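Endholm robot labs get shared rules for two-arm benches

55 shares | 8 comments

ENDHOLM - Labs that run pairs of small robot arms on a tabletop will have a common set of working rules starting in March, under a guide adopted by the Utora network.

The guide covers benches where two arms share one work area and can reach the same objects. Until now each member lab has written its own rules, and some had nothing on paper. 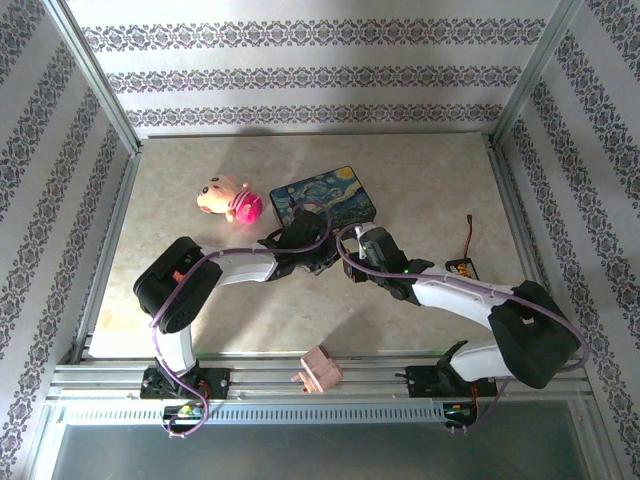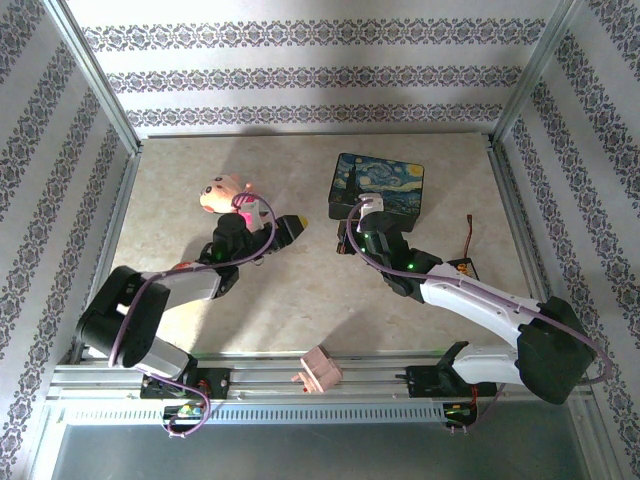 Two arms mounted on a shared front rail, with a plush toy and a Starry Night box among the objects in the workspace.

Colette Brandvold

The rules apply to eight labs in the network, including the teaching lab at Filby and the test rooms run by Nuchit, a small automation firm on the east side of Endholm. Both took part in a trial of the draft last fall.

Most of the guide deals with what happens before the arms are powered. Operators must move each arm by hand through its full reach and check that its cable follows without pulling tight or catching on a joint. If a cable has to be rerouted, the check starts over. The same goes for any change to a gripper, even a swap of one fingertip.

Objects get their own section. Each bench must keep a written list of the items that may be placed in the work area, and anything not on the list stays out until the lab lead has signed for it. Soft items such as plush toys are allowed, but they have to be looked over for loose threads at the start of a shift. Boxes and other rigid items must be checked for damage at the corners.

Electronic parts and batteries are treated separately. The guide says they may be used as objects only if the lab has recorded what they are and whether they hold a charge. Exposed wire ends must be covered. A part that has been dropped or squeezed in a gripper is set aside and inspected before it goes back on the bench.

The section that drew the most argument during the trial was on the space where the two arms can meet. An early draft would have kept one arm parked whenever the other was in the middle of the table. Filby objected, saying that would rule out handing an object from one gripper to the other, a task its students practice every term.

The final version lets both arms work in the shared space at reduced speed, as long as a person at the controls can stop both with a single action. A stop that halts one arm and leaves the other moving does not meet the rule. Labs have to test the stop at the start of each session and write down the result.

Nuchit asked for a limit on how long one person can operate a pair of arms without a break. The guide sets that at about three hours, with the time to be logged by the operator. Several labs wanted a shorter limit and can still set one on their own.

There are also rules for records. Labs that save video or motion data from a session must note which objects were on the bench and where the arms were mounted. Sessions with a collision have to be kept and marked - the trial found that some labs had been deleting them, which made it hard to tell how often arms touched each other.

Walls and screens around a bench are left up to each lab. The guide says only that they must be fixed in place and must not block the operator's view of either gripper. Boards and connectors mounted at the front of a bench have to be reachable for repairs with the power off.

The rules do not carry fines. A lab that fails a check is given a list of fixes and loses access to the network's shared equipment until they are done. Checks will be made by staff from another member lab, and the results will go to all members.

Larger industrial arms are not covered and stay under each site's existing safety rules. Utora said it would review the guide after the first year and would take written comments from operators in the meantime. Printed copies will be posted at Filby and at the Nuchit test rooms before the rules take effect.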